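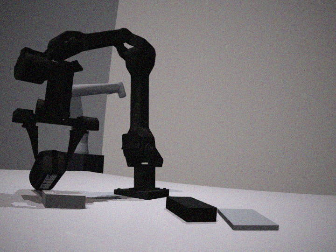 Visits > Works and plant > Arsenault, Galtville

Filed under: Furniture making, Surfaces and edges

Visit to the Arsenault table works, Galtville
Oct 2, 2020

Arsenault makes tables for canteens, reading rooms and offices. The works is on the east side of Galtville, on a site that used to be a seed merchant's. Omar Nseir, who runs the finishing side, took us through it in the order the material moves, starting at the goods door and ending at packing. The visit lasted a morning. Masks were worn throughout and the group was split between the ground floor and the test room.

Board store

Board comes in on flat pallets and is held for a week before cutting. The store is kept at a steady humidity, which Nseir regards as the most useful money the firm has spent. Before the humidifiers went in, tops cut in winter would bow once they reached a heated building, and the returns were costly to handle. Each pallet is now sampled with a pin meter at the corners and the middle. A pallet that reads high goes to the back of the queue and is tested again.

We asked about storage on edge. They tried it to save floor space and went back to flat stacking after one season.

Cutting

Tops are cut on a beam saw with a scoring blade ahead of the main blade. Chipping on the underside was the subject of a long discussion. The operators change the scoring blade on a fixed interval and take no account of how the edge looks, on the grounds that by the time chips can be seen a batch has already gone through. The interval is 2,000 linear metres for plain board and shorter for anything with a textured face.

Square tops are checked by measuring both diagonals. The drawing allows a difference of 2 mm. Davoud Khosravi, who sets the saw, works to half of that, and the operators said they rarely get near either limit. Most errors come from dust packed against the fence. There is a brush on a string at each station for this.

Edges

Edge banding takes up the longest part of the building. The firm changed adhesive in June and is still adjusting feed speed and pot temperature to suit. With the old glue a pale line showed at the joint on dark bands after cleaning with alkaline products. The new one leaves a thinner line but sets faster, so a stoppage of even a short time means scraping down the roller.

Darker edges on pale tops are the usual order at present. They hide knocks from chairs better than a matching edge does, though any unevenness in the trimming is easier to see. Corners are finished by hand with a fine file — the machine can do a radius, but square corners need a person to break the edge. We were given offcuts to try and most of us took off too much.

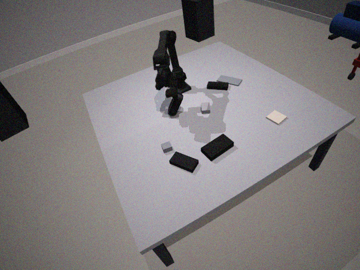 Square table, pale lavender-grey top with a thin darker edge, black legs.

Legs and frames

Legs arrive already coated from Druden and are fitted here. Incoming checks cover coating thickness, thread condition and length. Length is the one that fails most often. A short leg can be taken up by an adjustable foot, but Arsenault sells a range without feet, and for those the legs are sorted into matched sets before fitting. It is slow work and there was a backlog on the bench.

Inserts in the underside of the top are glued and then driven. The pull-out figures were not available to visitors. Khosravi did say that the depth of the pilot hole matters more than the glue, and that they had once chased a fault through three kinds of adhesive before finding a worn depth stop on the drill.

Test room

The test room holds a rocking rig and a set of weights. The rig pushes the top sideways at one edge and lets it return. A sample from each production run does 3,000 cycles, after which the joints are checked for play with a dial gauge. Run 31 was on the rig during our visit and had not finished when we left.

Surface tests are simpler. Coffee, beetroot juice, hand gel and a solvent marker are left under watch glasses overnight and wiped off with a damp cloth. Hand gel was added this year and has proved the hardest on matt finishes — it leaves a shiny ring that no cleaner on the bench would shift. The gloss meter readings are kept on paper in a box file.

Packing

Tops are packed face to face with a foam sheet between them. Corner guards are Nurnidik pattern, folded from card, and replaced a plastic type that marked soft edges in transit. Legs go in a separate carton unless the customer pays for assembly.

Points to follow up

Alkaline cleaner results for the new adhesive, when the works has a full set. Drawing of the fence brush arrangement, which Nseir offered to send. Cost per metre of humidified storage against returns, if they are willing to release it.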